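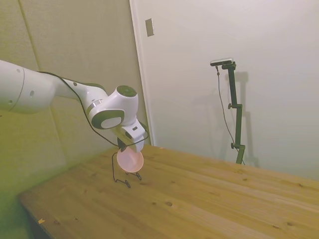
## 収録前チェック(ピンクのボウルとワイヤースタンド)

2022年12月2日、記入はわたし、Yolandi Kekanaです。今日は Eren の学習用データで、目標は30エピソード。チェックだけで済ませるつもりが、また長々とコメントを書いてしまいました(読み飛ばしてもいいけど、△のところだけは見てね!)。

### アームとケーブル

- [x] **非常停止が効く**:アームを動かしながら2回押して、どちらもすぐ止まりました。復帰も問題なし。
- [x] **手首まわりのケーブル**:黒いケーブルが輪になってグリッパーの脇を通るので、手首を両方向にゆっくり回して引っぱられないか確認。余裕はあるけれど、回しすぎるとちょっと怖いです。
- [△] **ケーブルの留め具**:ひとつゆるい気がする。締め直したものの、Wondimuさん、来週もう一度見てもらえますか?
- [x] **速度制限**:60%。初めて操作する人がいる日はこのままで。
- [x] **指先**:拭きました。ひび、欠けなし。

### 机の上

- [x] **天板**:松の机は節が多いので、節を目印にしてボウルの位置を決めたくなるんですが、それをやると毎回同じ場所になっちゃうんですよね……。位置は Nurkus の配置表どおりに変えてください。
- [x] **ワイヤースタンド**:脚の曲がりなし。軽いから、指が引っかかるとあっさり動きます。
- [x] **ボウル**:中は空、ふちに傷なし。

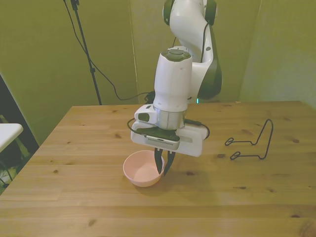 - [△] **つかむ高さ**:ふちをはさむとき、指先を下げすぎると天板に当たります。練習で一度コツンとやりました(わたしです、すみません)。当たったらそのエピソードは破棄して、指先を点検してから再開!
- [x] **置き場所の余白**:スタンドとボウルの間に指が入るすき間を確保。

### カメラと記録

- [x] **三脚・スタンドのねじ**:全部手で締めて確認。
- [x] **カメラのケーブル**:垂れているところに足をかけないこと。後ろを通る人は声をかけてくださいね。
- [x] **時刻のずれ**:カメラとアームの記録を並べて再生し、ずれは見当たらず。
- [ ] **ディスクの空き**:まだ見ていません。Nidiaさんが始める前に確認をお願いします。

### エピソードの扱い

つかみ損ねてもすぐ止めないで、やり直して成功したならそのまま残してください。Kedirさんによると、持ち直しの動きは学習にかなり役立つそうで、わたしもきれいな動きばかりよりずっといいと思います。ただ、3回続けて失敗したらいったん切って「失敗」のラベルを。スタンドが倒れたときは、人が手を出す前に必ずアームを停止。ここだけは絶対です!

5月の収録では、手が入ったまま記録が続いたものが混ざっていて、あとで探すのが本当に大変でした。停止、記録終了、それから手。この順番でお願いします。

**判定**:△の2件に注意しながら開始可。ただしディスク確認が済んでから。

**次回の点検担当**:Trinidad Montes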